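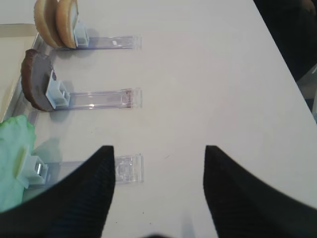 **Ticket:** Burger cell, Tellby bench
**Raised against:** Cilto Bench Rules, section 14
**Status:** open, again

Operator reports that the cell "passes every time except when audited". Audit found the speed cap set to 400 mm/s. The rule says 200 with the guard off. The guard was off. Cap put back to 200, and the sticky note reading "temporary" has been retired after long service.

Second finding: no written start layout. Section 14 wants one slot per ingredient, same slot every run. The reply on file is "everyone knows where the lettuce goes". Everyone was asked. We now have several layouts.

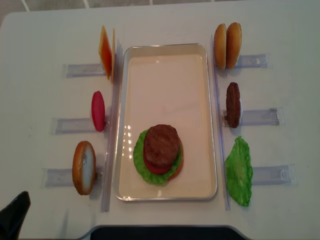 Osagie shift would like it noted that theirs is the correct one. Noted.

Still to do: agree what counts as a failed place. Zedham marks a fail if any layer slides after release. We had been marking a fail if somebody sighed.
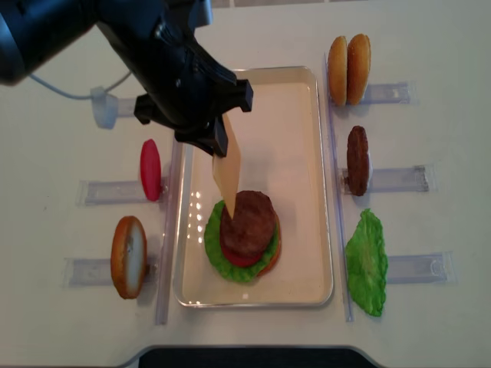 Release height is the other gap in the rules. They give one figure, 22 mm above the stack, and say nothing about what is being held. A slice of cheese hanging corner-down from the fingers, with that corner already at the patty, is well under 22 by any ruler. Proposed wording: measure from the lowest point of the item. Sent to Cilto for comment.

Log, 14:00: fingers must be open and clear of the holders before a reset is signed off. Added to the start sheet. 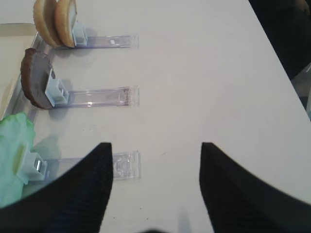
*Gripper open, buns, patty and lettuce in their clips.*

Ticket stays open until Cilto replies about release height. Please don't touch the speed cap.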